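25 December 2019

Quiet building, heating off, and me in a coat with a mince pie balanced on the keyboard. I told everyone I'd only pop in for an hour to check the overnight run, and then of course I stayed until it got dark. The numbers were just too interesting!

So, the distractor question. We've been arguing about it since April. When you teach an arm a job from recorded demonstrations, do you keep the table tidy so it learns the job cleanly, or do you leave a load of irrelevant stuff lying about from the very start? Pindell always kept things tidy. Lomon, the newer setup, is trained on 872 demonstrations, and in every one of them there's clutter that has nothing to do with the task. Same plates, same rack, same arm. I'd expected Lomon to be a bit slower to learn and a bit better on messy tables, and that would be that.

The slower bit was true. On a bare table Pindell still wins by a whisker, and I don't mind that at all. But on the cluttered tables, over 100 trials each, Pindell got 40 right and Lomon got nearly double. I checked the log twice because I didn't believe it, then went and made tea, then checked it again.

What I liked even more was going through the failures one by one (my idea of a festive afternoon, apparently). Pindell's are mostly dithering. It heads off towards a plate, something bright sits near its path, and it slows down and drifts as if it can't decide which thing it was sent for. Lomon's failures are duller. It goes to the right plate and fumbles the grip. I can work with a fumbled grip — that's a fingertip problem, and Krishnan has new pads on order.

One thing still nags me. We only swapped the clutter between 5 fixed layouts in the test set, and foam cubes and a rubber duck are hardly the full horror of a real kitchen. A dish rack with a plate in it is a friendly sort of target too, nice and big and always roughly where you'd expect.

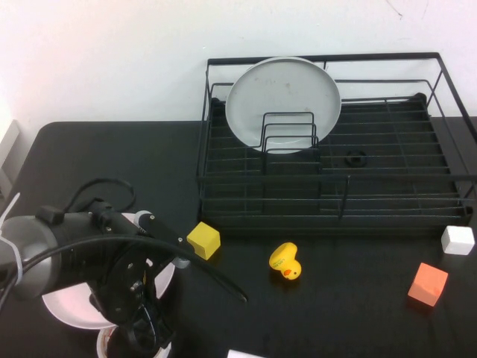 Jianguo Zheng wrote back within minutes when I sent the results round, Christmas or no Christmas. He thinks I'm giving the clutter too much credit. His point is that Lomon's demonstrations were also recorded with more starting positions for the arm, so we've changed two things at once and are cheering for our favourite. Run the tidy set again with the wider starts, he says, and see how much of the gap is left.

Bother. He's right, and I've known it for a week and kept not writing it down. It means recording a whole new tidy set, which is days of steering the arm by hand, and my wrist aches just thinking about it. I've put it on the list above the Trudberg paper all the same. The draft can wait until I know what I'm claiming.

Left the machine copying files and walked home the long way past the canal. Must remember to ask Krishnan when those pads are due.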